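Handout 6: Notes from the Skanum open day
Course: Robots in Ordinary Rooms
Instructor: Giang Ninh

Read these before the lab. They cover the visit in July, including the parts you missed while standing in line for the coffee.

1. What we went to see

Skanum builds simulated rooms for testing robot arms. The open day had one main demonstration, called Anari, and a good deal of talk about a second one, Skonitz, which was down for the day and was described to us in such loving detail that I suspect it has been down for a while.

Anari puts an arm at a round table with a cloth on it and a handful of things to pick up. The arm is a simulated Franka Emika. The table is the kind your aunt has. The things on it are chosen to be annoying to grasp: a baseball, something round and yellow, a long black tool lying at a slant, a speckled bowl. A baseball is a kind object, since it is the same from every side. A long tool is unkind. Grab it at the wrong end and the whole thing swings like a gate.

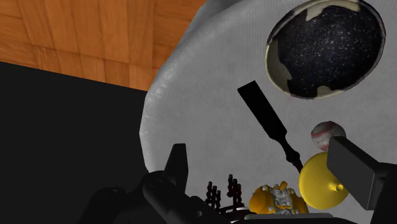 Pham asked why anyone would bother with a tablecloth, when a bare table would be easier to compute and the arm would never know the difference. The reply from the Skanum people was that the arm might not, but the vision software would, and that customers own tablecloths.

Write that down. It comes back in section 3.

2. Terms used in the demonstration

Scene: the room, the table and everything on it, before the arm does anything.
Episode: one attempt, from start to success, failure or time-out. Skanum cuts an episode off at 16 seconds. Patience is not modeled.
Reset: putting everything back. In a real lab this is a graduate student. In simulation it is a key press, and this alone explains half the popularity of the field.
Clutter: other objects near the one you want. Our hosts talked about clutter the way farmers talk about hail.

3. The argument over looks

Two camps, both represented in the room and both armed with slides. The first says a simulated room should look as real as you can afford, so that what the software learns carries over to a real kitchen. The second says looks matter less than variety: change the floor, the cloth, the light and the objects often enough and a real kitchen becomes one more odd variation. Cù, the scene generator Skanum uses, belongs to the second camp. It had produced 229 rooms for the open day. We were shown a great many of them, at a pace I would call thorough.

My own view is that both camps skip lightly over contact — what happens in the moment when the fingers touch the thing. You can have a lovely tablecloth and still get a ball that squirts away like wet soap.

4. Reach and approach

The arm can get to most of the tabletop, but from some directions its own elbow is in the way. Compare a straight-down approach with one from the side. Coming down from above keeps the fingers clear of the neighbors and works for small, compact things. A pan is another matter. Its handle offers a nice thin bar to close on, and then all the weight is out at the other end.

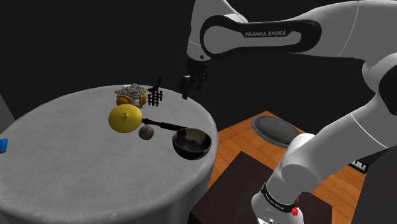 Figure 2. Gripper open to the air above the far side of the table, black pan beneath it.

5. For the lab

Bring one page, handwritten if you like. Pick one item from either figure and say where you would grip it, from which direction, and what you would expect to go wrong. "Nothing" will be marked accordingly.

Groups of 2. The sign-up sheet is on my door, under the older sign-up sheet.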